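How to budget for a first robot arm and gripper (without blowing it all on the arm)

I've now planned equipment for two small sorting cells, one that went fine and one that went way over, and the second one taught me more than I wanted to learn. So if you're sitting there with a quote for an arm and a big happy number left over in your spreadsheet – slow down a bit! Let's fill in the rest of that sheet first.

Step 1. Write down what you want picked up

Do this before you open a single catalog. Get a box, throw in the real stuff, and make a list. Mine had clothing, small bottles and odds and ends, and every vendor I called had only shown me demos with neat little cubes. Soft things are where the money goes. A shirt never sits the same way twice, and a gripper that's great on a bottle may just pinch air when it goes for cloth.

Lama Tannous, who I share a bench with at Stedwood, made me sort the list into hard, soft and awful. Anything in the awful column gets tried before you sign.

Step 2. Price the gripper separately

Ask for it as its own line. Our Skavum gripper was 4,000 dollars and I had penciled in 700 (yes, really, I'd been looking at the price of a spare finger set). Ask what the fingers cost too, and if you can swap in narrower ones for corners. A jersey bunched up where two white panels meet is a pretty good test, with walls on two sides and hardly any room to get a finger behind the fabric.

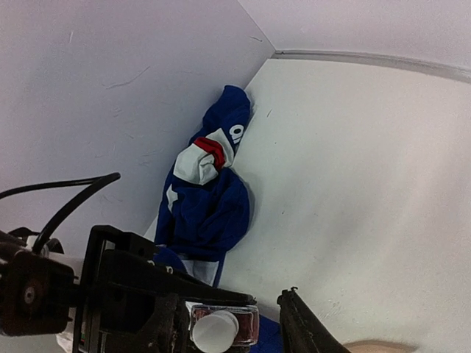
Step 3. Add the boring stuff

Cables, brackets, screws, a mount for the wrist camera, spare cables. I want to say that last one again, spare cables. Leave enough slack for the wrist to turn all the way, and measure the run with the arm stretched out. I also put in 49 dollars for clips and sleeving and used every bit of it.

Lighting goes on this list as well. White panels and clear plastic can both give a camera a hard time, so budget for a lamp you can move.

Step 4. Ask for a trial

Prendergast let us keep a demo unit for 2 weeks, and all I did was ask. Send your own box of stuff along if they'd rather run it at their place, and ask for the failed grabs as well as the good ones.

Step 5. Pad the schedule

We ordered in spring and planned to be running in July. Put the delivery date, the mounting and the teaching time on separate lines, so when one slips you can see what it pushes. Ngân Cao keeps ours in a plain spreadsheet and it works great.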